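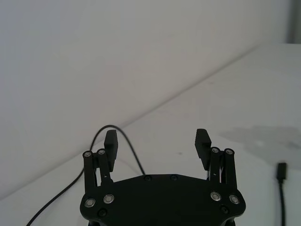 **Ticket 3685 – Gripper spares, replacement vs. repair, bench cell 2**

**Status:** Closed, with one open purchase action
**Opened by:** Ainhoa Pacheco
**Assigned to:** Juraj Ondrejka
**Budget line:** Columgate cell equipment, small parts and spares
**Opened:** 16th April

### Reported problem

Gripper on arm 2 stops short of full close on some cycles. The controller returns "target not reached" and the job halts. Restarting the job clears it. Intermittent, more frequent after long runs. Opening is not affected.

Request as filed: approve purchase of one complete replacement gripper from Plesico, plus one set of finger pads. Quoted price for the gripper is 1689, pads are 200 per set. Currency is euros for all amounts in this ticket, tax excluded.

### Log

**Entry 1 – Ondrejka**

Not approving the full unit until we know what is failing. Checks requested:

1. Full open and full close with no part, ten times, at low speed.
2. Same at production speed.
3. Read motor current at end of travel for both.
4. Check side play at the link pivots, left and right, by hand with power off.

Please also attach the controller log from the last two halts.

**Entry 2 – Pacheco**

Checks done.

- Low speed, no part: ten of ten reached target.
- Production speed, no part: eight of ten. Two stopped short with the same message.
- Current at the two short stops was higher than normal, then dropped to idle. Looks like the overcurrent limit is tripping before the pads meet.
- Side play: none I can feel on the left. Slight on the right.

The pads open evenly. Body fasteners are tight. I did not take the linkage apart.

Controller log attached to the shared folder under this ticket number.

**Entry 3 – Campos**

I had this on arm 1 in November. Cause there was the current limit, which had gone back to the factory default after a firmware update. Compare the parameter file with the one saved at commissioning. Takes five minutes.

Separate point for whoever plans the wiring. The loose black cable behind the gripper makes a loop that shows just above the top of the left pad. I would want that clipped down before anyone runs at speed. There is a second black cable on the right with its connector lying on the table. If it belongs to this cell, it needs a label and a fixed place. If it does not, remove it. Also look at the thin light-colored wire between the bars of the right linkage. I can't tell from here what it is. Confirm it is meant to be there and that the bars do not touch it when closing.

**Entry 4 – Pacheco**

Parameter file compared. The limit on arm 2 is at factory default. Commissioning value was higher. Restored the commissioning value and repeated check 2: ten of ten. Ran it for another 400 cycles with no part: one halt, at cycle 231.

So the limit explains most of it but not all of it.

Light wire: power off, moved the linkage by hand through full travel. The wire gets pinched between the right-hand bars in the last few millimeters of closing. Insulation is marked but copper is not exposed. It is the lead for the pad sensor option, which we paid for and never connected.

Pulled it clear and tied it back. Another 400 cycles: no halts.

**Entry 5 – Eynon (purchasing)**

Holding the 1689 request. Questions before I close it out:

- Is the existing gripper good for the rest of the budget year?
- Do you still want the pads?
- Plesico offers a pivot kit for the linkage. Is it needed?

Lead time on a complete unit is six weeks. On pads and pivot kits it is one week. If you expect to need a complete unit this year I would like to know now, as the Olmedo cell is placing an order and we could share the shipping.

**Entry 6 – Ondrejka**

Answers:

- Yes, with the limit restored and the wire tied back. The play on the right side is within what the manual allows.
- Yes, one set of pads. They are a wear part and we have none on the shelf.
- One pivot kit. Fit it at the next planned stop, not before.

On the complete unit: we have two arms and no spare gripper. Six weeks with one arm down costs more than the gripper does. I still want a spare, but it should go in as a planned item shared between both arms and not as a repair on this ticket. Please add it to the Olmedo order if Echevarría agrees to carry it on next period's line.

**Entry 7 – Echevarría**

Agreed for the spare, on these conditions:

- Ordered without the sensor option. We have paid for it twice and used it zero times.
- Stored at Trurkulport stores, booked out by ticket.
- Parameter file backed up to the shared folder before and after every firmware update. Campos to write the procedure.

Cable clips and labels come out of consumables. No separate request needed.

**Entry 8 – Pacheco**

Loop clipped down. Loose connector on the right traced to the old light controller, which was taken out last year. Cable removed. Sensor lead still tied back; will take it off completely when the pivot kit goes in.

### Resolution

Cause: current limit reset to factory default, plus sensor lead pinched in the right linkage. Repair cost to date: zero parts, labor only.

| Item | Qty | Cost | Decision |
|---|---|---|---|
| Complete gripper, no sensor option | 1 | quote to be reissued | Approved as shared spare, next period |
| Finger pads, set | 1 | 200 | Approved, order now |
| Pivot kit | 1 | price pending from Plesico | Approved in principle |
| Clips, labels | – | consumables | Done |

**Open:** Eynon to get the pivot kit price and the reissued gripper quote. If the kit comes back above 400, return to Ondrejka before ordering.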